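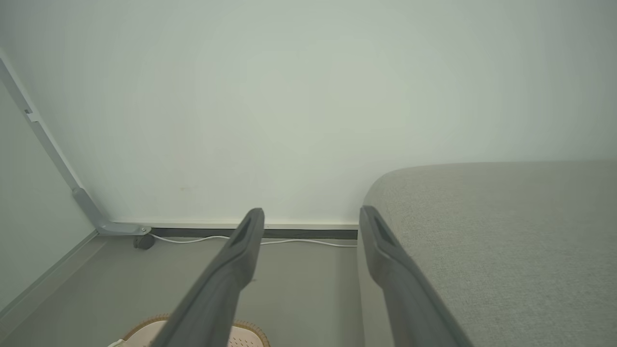 ## Notizen Stutenstall, September, abends halb elf

Tee ist kalt, Stiefel sind aus, also schnell noch aufschreiben, bevor ich es morgen wieder falsch im Kopf habe.

Livell ist wieder im Training, jedenfalls so halb. Longe links herum sauber, rechts herum auf den ersten Runden noch kurz, danach wurde es besser (Bram meint, sie ist einfach steif, ich bin mir da nicht so sicher). Bein hinten rechts nach der Arbeit abgetastet: nicht warm, nicht dick, der Knubbel am Griffelbein ist so groß wie letzte Woche auch. Ich lasse sie bis zum nächsten Schmiedetermin nur Schritt und ruhigen Trab gehen, keinen Galopp, auch wenn sie noch so bettelt. Und betteln kann sie!

Tzanetos frisst endlich! Nach dem Umzug hat er ja nur im Heu herumgestochert und den halben Trog an die Wand geschmissen. Jetzt habe ich auf drei kleine Portionen umgestellt und den Hafer mit warmem Wasser angegossen, und heute Abend war der Trog blank. Mineralfutter steht bei 50 Gramm am Tag. Wenn er das die Woche über mitmacht, gehe ich auf 100 hoch. Bitte nicht eigenmächtig mehr geben, Iestyn, ich kenn dich.

### Waage

Die Viehwaage spinnt. Zasirdale stand zweimal hintereinander drauf, und die Anzeige lag beim zweiten Mal 11 Kilo höher. Der Kerl hat dazwischen höchstens einen Löwenzahn erwischt. Kaiwen hat die Platte hochgenommen und darunter einen Haufen festgetretenen Sand gefunden – ausgekratzt, nochmal gemessen, immer noch komisch. Die Gewichte von heute also nicht in die Kurve eintragen! Ich nehme bis auf Weiteres das Maßband, das ist zwar auch keine Wissenschaft, aber wenigstens jedes Mal derselbe Fehler.

### Die Jährlinge

Ah-rin hat heute mit beiden Hängertraining gemacht. Der Braune ist reingelaufen wie in seine eigene Box, die Fuchsstute stand eine halbe Ewigkeit mit zwei Hufen auf der Rampe und hat nachgedacht. Wir haben sie stehen lassen und nicht gezogen, irgendwann war sie drin, Futter, wieder raus, Schluss für heute. Morgen das Gleiche, und die hintere Stange bleibt noch offen. Bis Zurerthorpe sind es 200 Kilometer, da möchte ich kein Pferd drauf haben, das schon beim Einsteigen schwitzt.

Nest hat wegen der Auktion angerufen. Die Katalogseite für den Braunen muss raus, ihr fehlt noch die Mutterlinie ab der dritten Generation. Die alten Papiere liegen im grünen Ordner, glaube ich, oder im Schrank in der Sattelkammer. Wer sie findet: mir auf den Tisch legen, nicht wieder wegräumen!

### Noch offen

- Schmied fragen, ob er Livell vorziehen kann
- Wurmkur für die Jährlinge, vorher Kotproben einsammeln (Ah-rin hat die Becher)
- neuer Karabiner für den Anbinder am Waschplatz, der alte klemmt
- Zasirdale Maßband, gleiche Uhrzeit, vor dem Füttern
- Heulieferung: Bram klärt, ob er die kleinen Ballen noch kriegt

Koppel drei bleibt zu, der Boden am Tor ist mir zu tief. Frühdienst macht Kaiwen, ich komme gegen sieben dazu und bringe Brötchen mit.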